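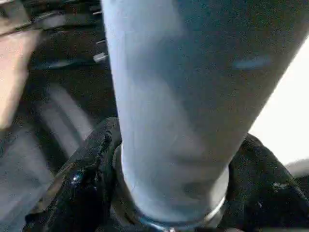
Open day at the Ostgate workshop

What an afternoon! Eighteen of us made the trip out to Ostgate in July 2022 for the robotics open day, and I think every one of us came home talking too fast. If you couldn't get a seat in the van, I'm sorry, and I'll try to do it justice.

The workshop sits behind the old Cimthorpe bus depot and is easy to miss. Nafula Mushi met us at the roller door and took us straight through to the benches, which suited me perfectly (I've sat through enough slide shows to last me). She runs the handling group there, and their arm goes by the name of Minja. I had pictured something the size of a car-factory robot. Minja would fit on my kitchen table, with a pair of black fingers at the end and a little camera mounted right behind them, so you can follow the job on a monitor from the robot's own point of view.

I could have stood at that monitor all day. When the fingers close on something round, like the pale blue piece with the thin silver rim, it fills nearly the whole picture and you lose your sense of scale completely. A smooth, tapered shape is a hard thing to hold, Nafula told us. Squeeze at the wrong angle and it wants to slide out like a wet cake of soap. The fingers have to meet it evenly on both sides, and down near the narrow end there isn't much to work with.

She had each of us try the controls. You hold a handle, move your own hand, and the arm follows a fraction of a second behind. It feels very odd for the first minute and then you stop noticing. My best effort was moving a plastic cup from one tray to another in 22 seconds, to generous applause. One of our younger members did it in 9 and has been unbearable ever since.

There were plenty of good questions. Somebody asked how many goes it takes before the arm can manage a job without a person steering, and the answer for the cup was 700 practice runs, all done by hand by the people in that room. I found that oddly cheering. So much patience goes into something my grandson does without looking up from his cereal! We also heard about the drops and near misses, and Nafula was happy to show us a few that she'd saved, including one where a roll of tape went clean off the bench and under a cupboard.

Tea was in the yard afterwards, and the lemon slice was excellent.

The group at Drisden has asked to join us if we go again, so we may need a bigger van. Put your name on the sheet by the door if you're keen, and please write down whether you can drive. Closed shoes are a must on the workshop floor.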